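Home | Space | Animals | Body | How Stuff Works | Ask Us

Why Does Your Computer Get Hot?

Wednesday, November 20, 2019

Put a laptop on your knees and start a big game. Wait a bit. Your legs get warm, a little whooshing noise starts up, and the cat comes over to sit on the keyboard. Cats worked out that computers are heaters a long time ago. The rest of us need a page on a website, so let's get going.

Billions of tiny switches

Inside every computer is a chip called a processor, or CPU. It does the thinking, if you can call it thinking. What it really does is turn switches on and off. The switches are called transistors, and they are so small that a modern chip holds billions of them. Each one is either on or off, and that's the whole of its personality.

To flip those switches, the chip pushes electricity around. Electricity moving through a wire is a bit like you moving through a crowded school hallway. You can get to the other end, but you'll bump a lot of elbows on the way. In a wire, the bumping turns some of the electricity's energy into heat. A toaster does this on purpose. A processor does it while trying to draw a dragon.

One switch makes hardly any heat at all. Billions of them, flipping billions of times a second, make plenty. And they're all packed onto a piece of silicon you could lose under a cookie.

Where the chip lives

The processor sits in a socket on a big circuit board called the motherboard. (There is no fatherboard. We checked.) A metal frame swings open so the chip can go in, then closes over it to hold it still. The chip touches the socket at lots of tiny points, and those are how electricity and messages get in and out. People who handle processors try hard to keep their fingers off those points, especially if they have just eaten chips of the other kind.
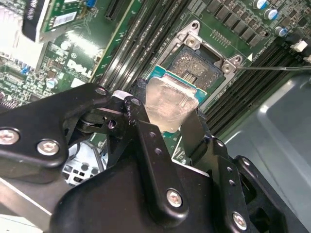 Getting rid of the heat

A chip that gets too hot starts making mistakes, so it protects itself by slowing down. If that doesn't help, it switches off, usually just before you save your homework.

To stop this, builders put a lump of metal on top called a heat sink. It has lots of thin fins, like a radiator. Heat spreads from the chip into the metal, and from the fins into the air. Then a fan blows the warm air away. That's the whoosh you heard.

Between the chip and the heat sink goes a dab of gray goo called thermal paste. Metal looks flat but is full of tiny scratches, and air gets trapped in them. Air is terrible at carrying heat. The goo fills the gaps. It looks like toothpaste and you should not test this.

Phones have no room for a fan, so they spread their heat through the case and into your hand. Thank you for your help.

Try it yourself

You need two spoons, one metal and one plastic, and a mug of warm (not boiling) water. Ask a grown-up to pour. Stand both spoons in the mug and wait 3 minutes. Now touch the handles. The metal one should feel warmer, because metal passes heat along quickly and plastic would sooner keep it to itself. Guess which one they make heat sinks from.

Things you can do for a hot computer

Keep it off beds and blankets, which block the air holes. Ask a grown-up to clear out the dust now and then. Move the cat. The cat will come back, so you may need to do this one more than once.

879 shares | 40 comments

Contact Skillcombe Kids | Copyright 2019 Skillcombe | Back to top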